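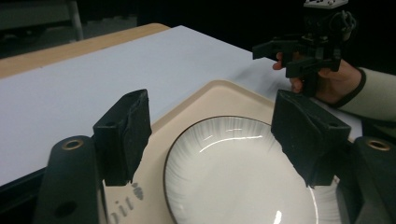 **SECTION 4 — SETTING A PLACE WITH TRAY AND PLATE**

Use this section when you prepare the Udus tray for one person. The tray is cream, with angled corners and a raised rim. Any round plate which lies flat inside the rim can be used, also a white one with a dark edge line.

1. Wipe the table and let it dry.
2. Put the tray down so that one straight side is parallel to the table edge.
3. Hold the plate by its rim and lower it slowly onto the tray. Do not drag it.
4. Check that no part of the plate stands on the raised rim of the tray. If it rocks, lift it and begin again from step 3.
5. Place the cup last — it goes to the right of the plate, never on it.

**Note:** Under a ceiling lamp, a glazed plate can shine strongly and small marks are difficult to see. Turn the plate 90 degrees and look a second time.

**Caution:** After hand washing, leave the tray flat for around 30 minutes before you stack it. Do not put more than 4 trays in one stack.

For storage of the plates, see Section 5.

Text revised by Corentin Riviere, 11 May 2025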